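Sille Kragh had the kettle on before I had found the right door, and she talked me up the last flight of stairs by telephone, so by the time we shook hands it felt as if the interview was already half over. She runs the student robotics project at Skovurura, now in its third year, and she is the kind of teacher who answers a question, thinks of a better answer while pouring the milk, and gives you that one as well.

The project began as an evening club. "We had a name before we had a plan," she told me. "The students wanted to call it Dorimeo, and I said fine, as long as you turn up." They did turn up, and when the school agreed to let the work count towards their final marks, the club became a proper course, with a written report at the end and a good deal of grumbling about it in May.

The task sounds like very little. Objects lie in one metal bin, and the arm has to pick them up and put them in the bin next door. "Parents come in and say, is that all?" said Sille, laughing. "And I say, well, you try writing down how you pick up a cup! Every bit of it, where your thumb goes, when you stop squeezing. They go rather quiet after that."

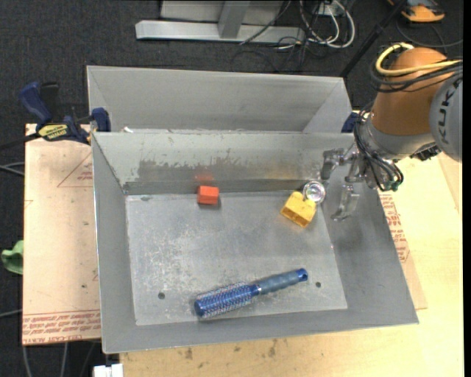 What do the students find hardest in their first weeks?

"Patience, I should think. They arrive wanting to write something clever, and they spend the first fortnight learning to move the arm slowly and to keep a decent log. One group made 1,016 attempts before they changed a single line of their program, and they were cross with me for most of them, but they had the best report of the year."

That log comes up often in conversation with her. Each attempt gets a line, good or bad, and the students must write in their own words what they think went wrong. The target for the year is 2,000 lines, and the present group had reached 1,099 when I visited, which Sille thought was respectable (she did add that last year's lot had been further along, and then asked me to be kind about it).

Money is tight, as it is everywhere. A local workshop, Wollent, cuts parts for them at cost, and the students saved up for a second set of tools by repairing bicycles through the spring. "I never asked them to do that," she said. "I came in one morning and there was a rota on the door."

In the early summer they will take their work to the Ertürk meeting, where school teams show one another what they have built and, she says, eat an alarming amount of cake. There are prizes, though she was vague about what they were for. She was much keener to tell me about a former student who still comes back to read the new reports and writes long comments in the margins, all in green ink. Then the telephone rang, and it was somebody else who couldn't find the stairs.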